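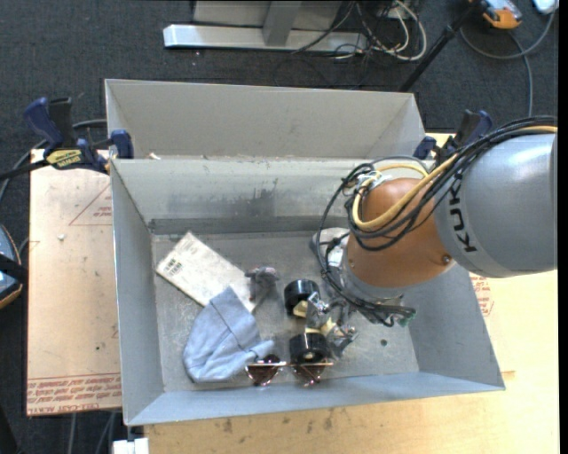 Returns and Sorting Department

Grundmont Returns handles goods that customers send back to sports, clothing and household stores. The sorting department is where those goods are taken out of their shipping cartons and put into gray metal bins, mixed together as they arrive. A skateboard truck with its wheels on can share a bin with a flat mailer and a piece of light blue cloth.

We started in the back half of the Preken building with 2 sorting lines. We now have 8, and work for 119 stores. Gearóid Egan manages the department. Encarnación Alcaraz runs the early shift, which starts at 6:00 a.m., and Ainhoa Zabala runs the late one.

What we do with an item depends on what it is. Packages that are still sealed are scanned by their barcode and go back to the store's own stock if the label can be read. Clothing and other fabric goods are unfolded, checked for marks and missing buttons, and folded again. Hardware such as wheels, trucks, hinges and bike parts is checked against the parts list for that product. Anything with a part missing goes to the Riviere room, where complete sets are made up from incomplete ones.

The bins get scratched and scuffed from daily use. We replace one when a wall is bent or an edge is sharp, and otherwise keep it. Paper scraps and loose tape are cleared out at the end of each shift.

Items a store does not want back are sold by the pallet through our Cadis outlet. The outlet list is updated every month except September, when we take inventory.

Stores that want to send us returns should contact Delphine Halvorsen in the front office. Please have a rough monthly volume and a list of product types ready. Questions about a shipment already on its way go to Rosimeire Lins at extension 206.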